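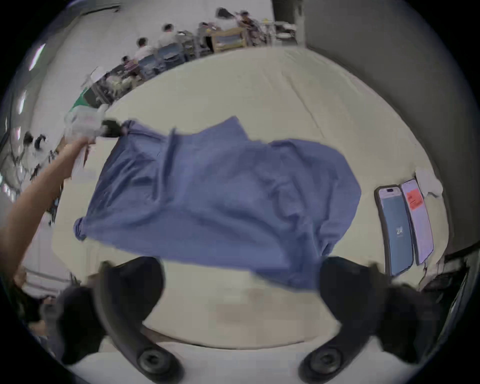
You've put too much yellow in the river, Zübeyde told him, and then she went to fill the kettle as though she had only remarked on the weather.

Jarmo stood back from the easel as far as the bed would let him. He had been painting the bend below Clanska for 14 years, in all sorts of light and once in hail, and in that time he had sold 18 pictures of it, mostly to people who had fished there as children and wanted the alders put in. The alders were easy. It was the water that never would lie down properly, and he had got into the way of blaming the brushes, or the damp, or poor old Aren, who had taught him and who painted everything brown.

"It was yellow," he said. "It was evening, and there'd been rain up at the top farms, and the whole thing came down like tea."

"Tea isn't yellow either," said Zübeyde from the kitchen, quite kindly.

He looked again. He thought of that evening in June, his boots full, the heron that wouldn't move for him, and how he had hurried because the light was going off the far bank. There had been a sort of grey in it, now he came to think, a soft pigeon grey just under the reeds, and he had left it out because he hadn't any mixed.

So he squeezed out a little white, and a very little black, and found the small brush with the chewed end. She came in with the cups and set his down on the sill, well away from the turps, and sat on the bed to watch.

"Don't touch the alders," she said.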